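Ticket 19: Left wrist track drops out during corner scrub

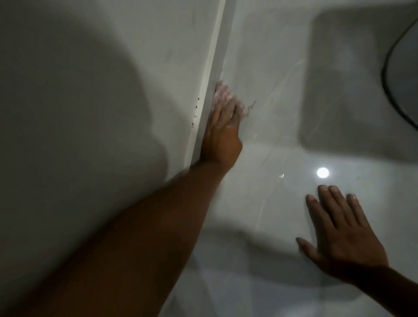 Opened by Razia Memon, software and logging
Wurville shared workshop, Stetimari build (wall-washing arm)
Tuesday, September 21, 2021
Status: open

Symptom
Hand tracker loses the left wrist when the left hand works the white edge strip with the palm flat and fingers up. The right hand, spread on the tile with no suds on it, keeps its track. The arm controller needs both wrists to replay a stroke, so the clip is rejected at import.

Setup
Head camera on the stock bracket, 20 frames per second. Tracker is the Jevgate build from the shared drive, default thresholds. Exposure on auto.

Log
1. Replayed the clip with the tracker overlay on. Fingertip points go first, under the soap, then the wrist. 9 frames lost in the worst run.
2. Looked at the stills from that run. Left forearm is slightly blurred. There is a round glare spot on the glossy tile, above and left of the right hand's fingers. The matte wall on the left is darker toward the top.
3. Locked exposure at 1/1,000 and raised gain. Forearm sharper, noise worse on the matte side. Wrist holds longer but still drops.
4. Masked the glare spot. No change. Mask removed.
5. Lowered wrist confidence threshold one step. Wrist holds, but the tracker now picks up the row of small dark chips beside the strip as a finger joint. Reverted.

Comment - Faisal Sethi, arm and mounts
Try the Usmani filter on the wrist only and leave the fingers raw. The arm does not use finger points for wiping, it takes the wrist pose and the pad angle. Also keep the brownish smudge by the fingertips out of the stain labels until the label set is fixed - it is faint and the soap is nearly on it.

Reply - Razia
Filter added on the wrist, fingers raw. Import passes on this clip. Smudge left unlabeled. Still to do: same test with the lamp moved off the glossy side, then rerun the older corner clips with the exposure lock noted in the header. Keeping this open until those are in.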